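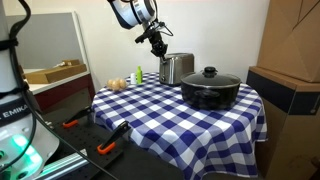
Looking after tablecloths and the table underneath

A cotton cloth on a kitchen table gets more wear than most clothes do, and it usually goes in the wash with less thought. These are the things that have worked for us over the years, in no special order.

Buying the right size

Measure the table before you go to the shop. For a round table, take the width across the middle and add twice the drop you want. A short drop is easier to live with if people sit at the table every day. Anything that reaches the lap will get pulled about. Allow a bit extra for shrinkage if the label doesn't say pre-shrunk.

First wash

Wash a new checked cloth on its own, cool, before you use it. Dark blues and reds are the worst for running into the white. Put an old white hanky in with it, and if the hanky comes out tinted, wash the cloth on its own again. Fidel Navarrete, who ran the laundry in Dunow for years, used to do this up to 7 times with cheap red gingham before he'd trust it with anything else.

Stains

Fat and gravy: scrape off what you can with the back of a knife, rub in a little washing-up liquid, leave it for half an hour and wash as warm as the label allows.

Tea and coffee: rinse from the back of the cloth with cold water straight away. Old tea marks need an overnight soak with oxygen bleach, if the label permits it.

Candle wax: let it go hard, then crack it off. Lay kitchen paper over and under what is left and go over it with a warm iron, moving to clean paper as it soaks up the wax. Coloured wax may leave a shadow that needs a second go.

Tomato: cold water first, then washing-up liquid. Dry it in the sun if there is any - it does fade the last of the orange.

Drying and ironing

Shake the cloth hard before you hang it and peg it by the hem. Take it in slightly damp. Iron a round cloth from the middle outwards, turning as you go, or the edge will stretch and never hang straight again. We don't iron ours between December and spring. It goes over the back of a door overnight and comes out flat enough.

Protecting the table top

Cloth on its own won't stop heat. A pan straight off the hob will mark varnish through two layers of cotton, so use a proper trivet or a thick cork mat. A felt underlay helps with small knocks and stops the cloth sliding. Lift everything off once a week and let the wood air, as crumbs and damp get trapped under there and leave a dull patch.

Small appliances

Empty the crumb tray of a toaster over the sink, with the toaster unplugged and cold. Wipe the feet as well. Greasy rubber feet leave grey rings on pale cloth, and those are harder to shift than gravy.

Storing

Roll large cloths round a cardboard tube if you have the cupboard space. Folded cloths should be refolded along different lines every few months, otherwise the creases wear through first.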